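生活支援ロボット論 第6回 配布メモ
テーマ:家事と現場の「雑用」は機械にできるのか
2022年5月31日 担当:Montserrat Espinoza

前回の残り
・把持の分類、力つかみと指先つかみの違い。小テストに出すので復習しておくこと
・課題1の返却は休み時間に。未提出の人は声かけて

1. まず問いの整理
「できる」の意味が人によって違う。
・一回できた(デモ動画)
・同じ条件なら何度でもできる(展示会、工場の一工程)
・知らない家に置いても毎日できる
新聞記事はだいたい一番目で「できる」と書く。家で欲しいのは三番目。レポートではどの意味で使ってるか必ず書くこと。

2. 現場側の例 Hekariの箱詰めライン
部品の向きをそろえて箱へ。品種は36。治具あり、照明固定、床も平ら。
止まったら人が直す。一回の勤務で平均14回停止。
これを「自動化済み」と呼ぶかどうか、ここで意見が割れる。Jytte Bechは呼ぶ派(講演メモ参照)。私は半分くらい賛成。
補足:停止の原因はつかみ損ねより、供給側の乱れが多い。箱がつぶれてる、フィルムがめくれてる等。

3. 家庭側の例 Kjærgaardの片付け試験
台所の片付けを700試行。物を棚に戻す、皿を下げる、トレーを運ぶ。
成功率66パーセント。ただし「成功」の定義がゆるい。棚に乗っていれば成功、向きは問わない。
時間も要注意。人なら数秒の作業に何分もかかってる。
失敗の内訳は次回配布(まだ集計おわってない、すいません)

4. なぜ薄い物、広い物が難しいか
・指を入れるすき間がない。机にぴったり付いた縁は下から取れない
・片側だけ持つと反対側が下がる。中身があれば滑る
・無地で光沢のある面は画像の特徴が少ない。ハイライトの位置は視点で動くので、模様と間違えると姿勢推定がずれる
・底と縁の高さの差が小さいと、深度センサーの誤差に埋もれることがある

シミュレーションでのトレー作業。縁はどこからつかむべきか、指の向きも含めて考えてみること。角は丸みが大きいので、直線部分と同じ挟み方でいいかどうか。淡い黄色の底に白い反射が広く出てるところも見ておく。

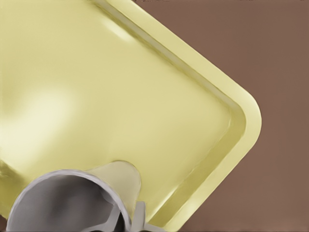
5. シミュレーションと実機の差
・摩擦係数はきれいな一定値にしがち。実物は油や水で変わる
・接触の計算は近似。薄い縁どうしの接触は特にあやしい
・見た目が単純すぎる。生活の傷も汚れもない
対策として色、照明、摩擦をランダムに振る方法(ドメインランダム化)。効くけど万能ではなし。Flor Pachecoの講義ノート後半に式の導出あり、余裕のある人は読んで下さい。

6. 課題2
自分の家の雑用を一つ選び、手順に分解する。各手順について、今の機械で (a)一回できる (b)条件固定ならできる (c)知らない家でもできる、のどこまで言えるか。根拠もつける。「将来はできると思う」だけは不可。
A4で2枚以内、図は手書きでよい。提出先はいつもの箱。
質問はOluf Hjaltadóttirまで(演習担当、メールの方が早いてす)

次回:布とひも。洗濯物をたたむ話から始めます。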